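How to Set Up Phone Stands on a Marble Tabletop

Posted by Radek Beneš, May 19, 2022

A polished marble top looks good under a phone stand, but it is slippery and it scratches more easily than people expect. The steps below work for one stand or a small group of them.

What you need

A soft cloth
Mild dish soap and warm water
Clear stick-on rubber pads
A pencil and a sheet of paper

Step 1. Clear and clean the surface

Take everything off the table. Wipe it with a damp cloth and a drop of soap, then dry it right away. Skip vinegar and lemon cleaners – acid leaves dull spots on marble.

Step 2. Check the bottom of each stand

Turn the stand over and feel for rough edges. If the original pads are worn, peel them off and clean away the glue. Press on new pads, one near each corner, and let them sit overnight.

Step 3. Plan the layout on paper

Trace the base of each stand and cut out the shapes. Move them around the table until you like the spacing. Leave enough room behind each one for a charging plug to bend without kinking.

Step 4. Place the stands

Lift each stand into position. Do not slide it. Put the heaviest phone in first and tap the screen a few times. If the stand rocks, one of the pads is probably thicker than the others.

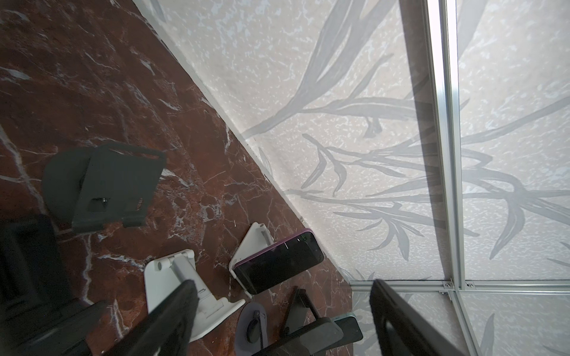
Phone stands and phones on a red-brown marble top, next to a wall panel with a leaf pattern.

Step 5. Adjust the angle

Sit where you normally sit and tilt each phone until the overhead light no longer reflects in the screen. Glossy marble throws light upward too, so check again after dark.

Wipe under the stands every week or so. Grit caught under a pad will scratch the polish.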